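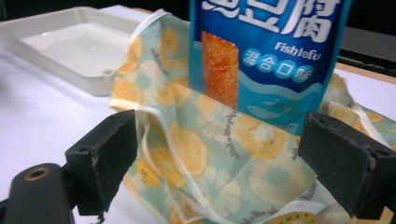
Citrus-print cloth bunched up against a blue snack package.

Projects / Household Textiles / Flanau Cloth Notes
Overview Files Notes Issues
Filed under: Kitchen, Fabric, Open Data

# Flanau Cloth Notes

A set of pictures and written notes on thin household cloths and what happens to them near other objects: draped, bunched, folded over, wrapped around things. Compiled by Hema Kaimal and Yusri Pillai for the Prurnby reading group on domestic textiles. Last revised May 21, 2024.

## What is in it

- `cloths/` – pictures, one folder per cloth
- `notes.csv` – one row per picture, with free-text remarks
- `terms.md` – the word list we tried to stick to

The cloths are mostly printed: fruit, checks, stripes, a few plain ones. The cloth at the top of this page is pale mint green with a white hem, big orange and yellow slices, and short lines of small dark lettering run diagonally between the fruit. We log the paler rounds in that print as "lime or kiwi." Anjani Hidayat wanted "lime" and Yusri wanted "kiwi," and I don't think either of them had a case.

## About the labels

Treat them with suspicion. We started out with tidy categories (folded, crumpled, draped, wrapped) and they fell apart in the first week. A cloth with one flap standing up beside a package and a long fold running down the front is crumpled, and it is also draped. The sheet allows 2 states per picture, and even that is a compromise. Anyone reporting clean results on our state column should go back and read the remarks.

The hem column holds up better. A contrasting hem gives you something to follow when the print is broken up by creases, and two people reading the same picture usually agree on where it goes. On plain cloths with a matching hem they often don't, and the column is left blank.

"Fabric type" was dropped in August. People were guessing cotton from a picture. You can say a cloth looks thin. I doubt you can say much more, and the old column is kept in `attic/` only so that earlier numbers can be checked.

## Size

The full set has some 2000 pictures. Of the cloths, 21 have lettering in the print. We did not transcribe it. Once the cloth is bunched, half a word goes under a fold and people start filling in the rest from imagination.

## Known problems

- Printed cloths are over-represented. They were picked by people who like printed cloths.
- Packages, jars and boxes near a cloth are noted by color and general kind. Brands are left out, including where they can be read.
- "Behind" and "under" are used loosely in the older rows. Chandrasekhar Naidu has corrected the Estdale folder. The Tarigan folder is still as it was.
- Remarks in `notes.csv` differ in length from one word to a small essay. The essays are Yusri's.

## Suggested use

Looking at how prints break up across folds. Practicing careful description. Possibly checking whether a hem can be followed around a crumpled cloth, although we have our doubts about how far that goes on busy patterns.

We would not use it to judge fabric quality, absorbency or wear. A request for a "best tea towel" ranking came in and was closed. There is no way to get that out of these pictures, and a ranking made from them would be worth nothing.

## Changes and corrections

Send corrections to Syafiqah Lau through the issues page. Give the row number and the wording you would prefer – "this is wrong" has been received several times and can't be acted on. Disagreements about fruit go in the remarks column and stay there.

Projects / Notes / Issues / Contact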